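Safety Review Interview: The Moronham Grip-Force Fault

Following the suspension of hand-held gripper work at the Moronham site in November, the newsletter of the Somoreo program spoke with Perrine Barbier, who oversees equipment safety for the group. The conversation took place over one afternoon and has been edited for length. Ms. Barbier reviewed the text before publication.

The fault came to light during ordinary tabletop work. An operator was closing a gripper on a thin object when the jaws stopped responding to the trigger. The operator released the trigger fully, and the jaws remained closed. A second operator, working at the other side of the same table, reached across to free the object by hand. At that moment the jaws opened and then closed again without a command from either person. The second operator's fingertip was caught between the pads. The injury was a bruise, treated on site, and work at that table stopped at once.

"I want to be careful with the word minor," Ms. Barbier said. "The bruise was minor. The fault was one in which a tool moved when a person had every reason to believe it would stay still. We classify by what the tool did, and on that basis it went into our second-highest category."

The unit had completed 3,185 closing cycles since its last full service. Under the schedule then in force, it was not due for attention. Ms. Barbier said that the service interval had been set using larger objects such as cups, jars and boxes, where the jaws stop well short of their fully closed position. Thin objects had been added to the work later, and the interval had not been looked at again when that happened.

"When you hold a jar, the linkage is in the middle of its travel," she explained. "When you hold something as narrow as a chopstick, you are very near the end of it. The load on the pivots is different there, and a small amount of wear matters more. We had the information to know this. It was in two separate documents, kept by two separate teams."

Examination of the unit at the Salazar workshop found wear at one pivot on the left side. With the jaws nearly closed, the worn pivot allowed the linkage to shift slightly out of line and bind. The return spring then held its tension against the bound linkage. Any knock, including a light touch on the held object, could release it. The jaws would open partway under the spring, rebound and close again. The workshop was able to repeat the movement 10 times on the bench without touching the trigger.

Ms. Barbier said the repeatability was welcome. An earlier report from the same site, concerning a different unit, had described "sticking" during work with cutlery. That unit was cleaned, tested with a block of foam and returned to use. The bench test did not bring the jaws near the end of their travel, so the binding could not have appeared.

"The operator who wrote that report did everything we asked," she said. "The form had one line for a description and a box to tick when the tool was working again. A person reading it later would conclude that the matter was closed. I signed it myself, and I have said so in the review."

The review also considered the layout of the work. Two operators commonly share one table, each with a gripper, and their tasks often involve the same set of utensils. The written procedure told each operator to keep the free hand away from his or her own jaws. It said nothing of the other person's.
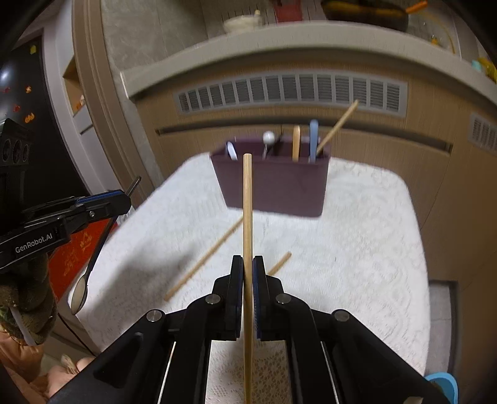
Perrine Barbier's account is not accepted in every detail at Konham, where the pivots are supplied and where a written response to the review was prepared. It states that the pivot in question was within its rated life and that the binding would not have occurred had the linkage been kept free of fibers and dust. It asks that the review list contamination as the primary cause and wear as a contributing one.

Ms. Barbier acknowledged the response and said it had been attached to the review in full. Fibers were found in the linkage, she confirmed, and their source has not been established. Knitted gloves and table linen are both being considered. She did not agree that the order of causes should be changed.

"We cleaned the linkage completely and ran the test again," she said. "It still bound. It bound less often, and I have no objection to recording that. But a clean unit with a worn pivot will still do this, and a new unit with some lint in it did not do it in any of our trials. I would rather have the disagreement on paper than settle it by softening a sentence."

Asked whether gloves would be withdrawn, she said that no decision had been made. Gloves offer some protection against pinching, and several operators prefer them for long sessions. A loose knit can also be drawn into a moving joint. Close-fitting gloves with a smooth surface are on trial at Moronham, and comments from operators will be collected before any rule is written.

Several changes have already taken effect. The service interval for any gripper used on thin objects has been reduced to 1,531 cycles, and the count is now kept for each unit separately. Each bench test must include a hold on a narrow rod with the jaws near the end of their travel, followed by a light tap on the rod. A unit that moves during the tap is withdrawn. Cleaning of the linkage is carried out at the start of each session and initialed by the operator.

The procedure for a stuck jaw has been rewritten. The operator who is holding the gripper says "stopped" aloud, lowers the tool to the table and lets go of the trigger. The other operator puts down whatever he or she is holding and moves both hands back. The held object is not pulled, twisted or tapped. The spring is then released with the key supplied for that purpose, and the unit is tagged and sent to Salazar whether or not it appears to have recovered.

"That final point has met with some resistance," Ms. Barbier said. "People are proud of keeping a session going, and sending a tool away that seems to work feels wasteful. I understand it. We have asked the site to hold spare units so that the cost of tagging one is a few minutes."

The reporting form has also been changed. The box for "working again" has been removed. In its place, the form asks what was being held, how far the jaws were closed, and where each person's hands were. Reports mentioning the same symptom on different units are now read together once a month, and the person who closes a report may no longer be the person who returned the tool to service.

Work at Moronham resumed after all units had passed the revised bench test, with the exception of 2 that were found to have early wear at the same pivot. Those remain at Salazar. Neither had been the subject of a report.

Ms. Barbier was asked what remained open. She named the source of the fibers, the glove trial and the question of whether the spring itself should be replaced with a weaker one. A weaker spring would reduce the force of an unexpected closing, though it might also make the jaws slower to open in normal use. Drawings for a modified part are with the workshop.

She also asked that the operators' names be left out of this article, at their request, and noted that both have returned to their usual duties. The injured operator took part in drafting the new procedure and proposed the spoken word "stopped," after an earlier draft had called for a hand signal.

"With a gripper in one hand and the other hand needed out of the way, a signal was not practical," Ms. Barbier said. "It was a sensible correction, and we adopted it the same day."

Copies of the full review, including the response from Konham, may be requested from the Somoreo program office.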